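잡동사니 상자 비우기, 1월에도 계속합니다 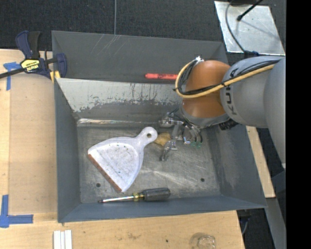
회색 철제 상자 안의 흰 쓰레받기와 드라이버.

새해 인사는 짧게. 다들 복 많이 받으세요. 급하게 씁니다, 오늘 중으로 소식지를 넘겨야 해서요.

11월에 시작한 공구 정리 얘기부터. 선반 쪽은 끝났고 남은 건 철제 상자들. 뭐가 들었는지 모르고 던져 넣던 그 상자들 맞습니다. 쓰레받기랑 드라이버가 한 통에 들어가 있으면 둘 다 못 찾아요. 지난달에만 십자드라이버 찾는 문자를 몇 통이나 받았는지. 그래서 이번 달은 상자 하나씩 비우고 다시 채우는 걸로 갑니다.

순서는 이렇게.

일단 전부 꺼내기. 바닥까지. 긁힌 자국은 그냥 두셔도 됩니다, 철제 상자가 다 그렇죠. 톱밥이랑 부스러기만 털어 주세요.

청소 도구는 상자에 넣지 않기. 쓰레받기는 손잡이 끝에 구멍이 있으니 문 옆 못에 걸면 됩니다. 빗자루도 같이. 못이 모자라면 서랍에 50개들이 봉지 새로 사 둔 것 있어요.

드라이버는 날 모양대로 나눠서 벽걸이로. 손잡이가 헐거운 건 빨간 테이프 붙여서 따로 빼 주세요. 버릴지 고칠지는 나중에 한꺼번에 봅니다. 제발 원래 자리에 슬쩍 꽂아 두지 마시고요.

정체 모를 것들. 제일 골치. 이름 모를 부속, 뭉친 덩어리, 반쪽짜리 뭐시기. '모름' 통에 넣고 한 달 기다립니다. 찾는 분 없으면 처분. 자기 물건 같다 싶으면 그 전에 가져가세요.

빈 상자는 이름표 붙여서 작업대 밑으로. 이름표는 큰 글씨로 부탁드려요. 작년 것은 너무 작아서 저도 못읽었습니다. 연필로 쓴 것도 금방 지워지더라고요.

벽걸이 판은 Inar에서 주문했고 다음 주에 온다고 합니다. 고리는 Verkby 것을 써 봤는데 무거운 망치를 걸면 좀 휘어요. 가벼운 것만 거시길. Brernetti 쪽 견적은 아직 답이 없네요. 다시 전화해 볼게요.

비용 얘기. 이름표 용지랑 고리 값으로 한 분당 2000원씩 걷습니다. 입구 깡통에 넣어 주시면 되고, 이미 내신 분은 명단에 동그라미만. 잔돈 없으면 다음에 내셔도 되요.

그리고 나사. 400개 넘게 섞여 있던 유리병은 결국 길이별로 다 나눴습니다. 저녁 두 번 걸렸어요. 다시 섞이면 저는 모릅니다. 짧은 건 왼쪽 서랍, 긴 건 오른쪽, 녹슨 건 전부 고철 통으로.

Steiner 골목 벼룩시장에서 산 낡은 대패도 들어왔습니다. 옆면에 1883이라고 새겨져 있는데 연도인지 그냥 번호인지 모르겠네요. 아시는 분 알려 주세요. 날은 갈아야 쓸 수 있고, 당분간 창가 선반에 둡니다. 구경은 자유, 대여는 아직 안 됩니다.

다음 정리는 토요일 오전. 장갑 챙겨 오시고 커피는 있습니다. 컵은 각자 가져 오세요. 오래 못 계셔도 상자 하나만 맡아 주시면 큰 도움이 됩니다.

2019년 1월 3일 목요일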